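Programmes > Sorting and Storage of Learning Materials > Progress report

Progress report to the Sarner Fund
Project: Block library and sorting sets
Grant holder: Rorko Learning Resources

1. Purpose of this report

This report covers the second period of the grant and sets out the work completed, the spending position and the matters on which the Fund's agreement is requested. It should be read together with the first report, in which the choice of shapes and the layout of the store were explained in full.

The grant supports the preparation of a lending library of coloured blocks and simple shapes for use in nurseries and primary classes. Each set is sorted by colour and shape, placed in open containers and issued with a contents card. Settings borrow a set for half a term and return it to the store at Geditz, where it is checked and made ready for the next borrower.

2. Work completed in the period

The blocks bought in the first period have now been entered in the stock list. The list stands at 961 pieces, excluding spares and the samples held at the office. Pieces with damaged corners were withdrawn at this stage and have not been counted.

Sorting has been carried out on a green work surface, which was chosen after the earlier trial on a white table. Paler colours had been hard to tell apart on white, particularly under the ceiling lights in the afternoon. The present arrangement gives each colour its own container, and shallow trays are used for the smaller squares so that the whole contents can be checked at a glance. 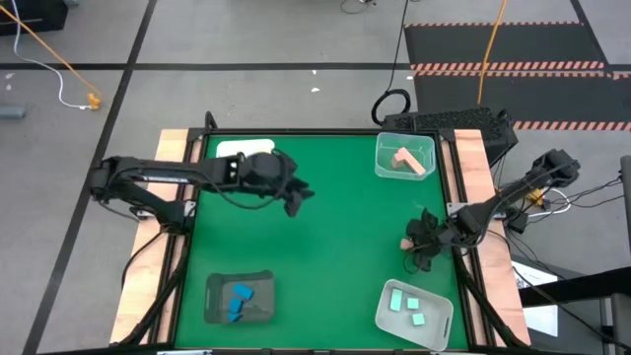 Sorting by colour: blue blocks in the grey bin, mint-green squares in the white tray, pink block in the clear bin.

A total of 52 sets has been made up and passed for lending. The target for the period was 400 loans across all settings, and this has not yet been met. Bookings were slow to begin with, as several schools had already planned their term, but demand rose once the shorter lending form was introduced. The Ivanyshyn nursery group has asked to be placed on the regular list and will receive its sets in rotation.

3. Containers

Three kinds of container remain in use: clear bins, dark translucent bins and white trays. The clear bins are preferred by staff for storage on the upper shelves. The dark bins were bought as a lower-cost alternative and have proved sound, although the contents are harder to identify in poor light and a colour label on the front is now standard.

The trays are well liked by borrowers. Their one drawback is that they do not stack securely when full, and for transport their contents are moved into a lidded box. This adds to the time needed for each issue and return. We have obtained prices for tray lids and will include them in the next budget statement.

4. Shapes and sizes

The first sets were made up almost entirely of rectangular and square blocks. Feedback from borrowers was that children sorted these quickly by colour and then lost interest, and that a greater difference in height and outline would make the sets useful for a longer period. The contents have therefore been widened to include cylinders and flat pieces, and the blocks themselves now come in more than one size.

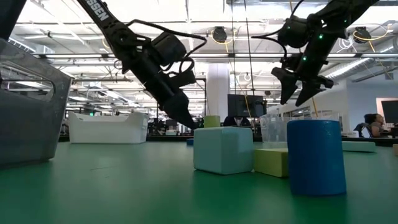
The wider range has required a change to the contents card. The original card recorded colour and number only, and this was enough while nearly all the pieces shared one outline. It does not serve for a group in which a tall blue cylinder stands near a light blue cube and a flat pale blue slab, all of which a borrower might reasonably enter as "blue". The revised card has a line for each shape within each colour, and names the shade where two are close. It was tried with 2 borrowers before being adopted for all sets.

Foam has been kept as the main material for the larger pieces. It is light to carry and quiet in use, which several settings mentioned in their returns. It does mark more easily than wood - fingernails are the usual cause - and a replacement allowance has been built into the forecast.

5. Spending

Spending on materials is within the agreed amount. Containers have cost slightly more than forecast owing to the additional trays, and this has been met from an underspend on printing. No transfer between main headings is requested. The delivery budget is likely to be spent in full by the end of the grant.

6. Difficulties and changes

Returns have been checked on a Monday, when the store is otherwise closed. This worked while numbers were small, but sets are now waiting too long before they can be lent again. A second checking session will be introduced from June.

Missing pieces have been fewer than expected. Small squares are the most common loss, and a reserve of these is now kept at Geditz so that a set can be completed on the day it comes back.

7. Next period

The main tasks are to complete the remaining sets, issue the revised contents card to every borrower and raise the number of loans towards the target. The Fund is asked to agree the purchase of tray lids and to note the change in checking arrangements. A full stock check will be carried out before the final report is submitted.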